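Home Robot Simulation Club – Frequently Asked Questions

Welcome! If you've found this page you've probably heard about us from a friend, or walked past the lab on a Friday and wondered why a dozen people were cheering at a picture of a hallway. We get a lot of the same questions at the start of every term, so Aisling Moriarty (our coordinator) has collected them and answered them as plainly as she can.

What does the club do?

We teach simulated robots to find their way around simulated homes. Members write the code that decides where the robot goes, what it looks for and what it does when it gets there. The houses are all computer-rendered, so you can try a wild idea at four o'clock, watch it go wrong and have another crack before the bus.

Do I need to know how to program?

No. Plenty of members have never written a line of code when they join. You'll start with Pikel, our beginner kit, where you give the robot short commands like "turn", "go forward" and "look down". Once you're comfortable you can open up the Python underneath and start changing things. If you already program, tell us and we'll put you straight onto the Python.

When and where do you meet?

Friday after school, in the computer lab at the Hennessy building. Come in by the side door, as the front one gets locked early. Sessions run for two hours. You can leave before the end if you need to, just sign out on the sheet.

What does it cost?

Nothing to join and nothing per session. If your team goes to the Edeton Challenge we ask families to chip in for the bus if they can.

Do I need my own computer?

The lab machines have everything installed. You're welcome to bring a laptop, but please ask about setup the week before. Rendering is hard on older laptops and the fans get very loud! Your work is saved to your team folder, so you can use any machine in the lab.

How big are the teams?

Teams are 3 people. You can sign up with friends or let us match you. Everyone in a team gets to write code, and we swap who's at the keyboard during the session. Please don't let the fastest typist do the lot.

What is the Edeton Challenge?

It's our end-of-season competition, held in June, and it's the best day of the club year. Each team gets a set of tasks in homes they haven't seen before. The robot might be told to go into a certain room, stop in front of a particular piece of furniture, or find a small item that somebody has left in an awkward spot. There are 2 rounds. Your code runs on its own in both of them, so no touching the keyboard once the clock starts (sitting on your hands is allowed and quite common).

How is it scored?

You get points for reaching the right room, more for stopping close to the target, and more again for correctly reporting what's there. Bumps cost you points. The top possible score is 900, and we've yet to see a team get there, so there's your invitation. Judges also read your notebook, and a good notebook has saved more than one team after a rough round.

What goes in the notebook?

Dates, what you tried, what happened, and what you'll try next. Paste in views from your runs and write underneath what you noticed. Messy is fine. Pages that say "no idea why this worked" are welcome too – put down your best guess and test it next week.

What is Jirkholm?

Jirkholm is the practice home we use for most of the season. Every team gets to know it well, and by the middle of term you'll have opinions about its doors. It's a friendly place to learn, with plenty of things to look for and a few spots that make robots thoroughly confused. The competition homes are different, so a program that has simply memorised Jirkholm won't get far at Edeton.

What's the hardest part?

Ask three members and you'll get three answers! Doorways are a big one. An open door takes up a lot of the view, and beginners' programs often treat it as a wall and give up. Small objects are another. From across a room they may be only a few pixels wide, and even close up they can blend in with the pattern of whatever they're resting on. Colour helps, but if you rely on colour alone your robot will report all sorts of nonsense. Then there are shadows, which have fooled pretty much every team we've had.

Our advice is to look at the view yourself before you write any code. Decide what you'd do if you were the robot, say it out loud to your teammates, and then work out how to put it into commands. It sounds slow and it saves hours.

Will I get to use a real robot?

The club is simulation only at the moment. You still learn a great deal that carries over – planning a route, checking what the sensors tell you, finding bugs without losing your temper.

Can parents and younger siblings come and watch?

Yes, please do! The last half hour of each session is open, and members love showing off a run. Younger kids are welcome with an adult.

What if I miss a session?

Your teammates carry on and you catch up from the notebook, which is another good argument for keeping one.

Can I see what you work on?

Of course. These two views are from the same home.

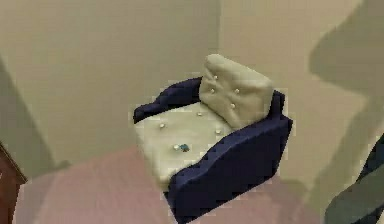
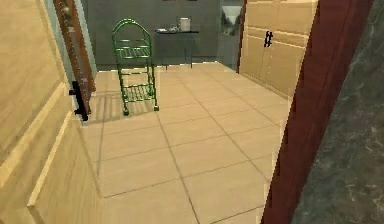 Top: the little turquoise item on the cream seat of an armchair. Bottom: looking past an open door, with a green rack on the tiles and a black table at the back.

How do I sign up?

Pick up a form from the lab or turn up on Friday and fill one in there. New members can join at any point before the Edeton entries close. If you have a question that isn't on this page, ask for Aisling at the lab and she'll be happy to help.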